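Chapter 9
Finding the Voice: Casting an Animated Film

I once sat through 868 auditions for a talking goat. I was the junior assistant on a small animated feature called Garkgate, and my whole job was to press play, write down a number and press play again. By the end of the second week I could tell within a few seconds whether a person was reading a line or saying it, and that's really what this chapter is about!

Most people think casting starts with a list of famous names. On some films it does. On ours it started with a drawing, a page of dialogue and a director, Isabelle Ross, who wouldn't look at anybody's photo. She turned her chair to the wall and listened. 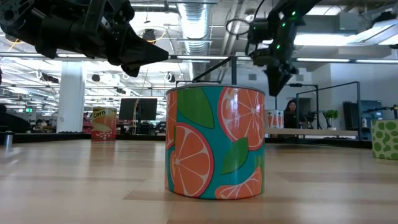

She wanted to hear breath, mostly. An animated character doesn't have lungs, so the actor has to bring them (try saying an angry line without breathing in first and you'll hear how flat it gets). We'll do some exercises on this later in the chapter, and yes, you'll feel silly doing them. I still do.

Then there's the question of when to record. At Stisov, the studio where I went next, we taped the voices before a single shot was animated. At Lalham they liked to have rough drawings moving first, so the actor had something to play against. I've worked both ways and I like the first one better, but I've had long arguments over it with people I respect.

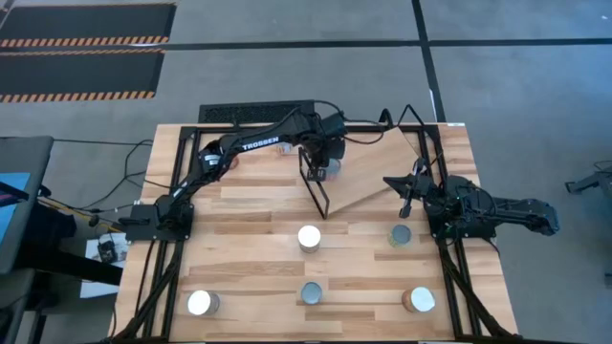

Fig. 9.1. Table with two robot arms and several cans.

Before you read on, pick a short scene from any animated movie you know well. Play it once with the picture off. Write down every place where you hear the actor move, swallow, laugh or stop short. Keep the list handy, as we'll need it in the first section, where we look at how a script gets broken down for casting.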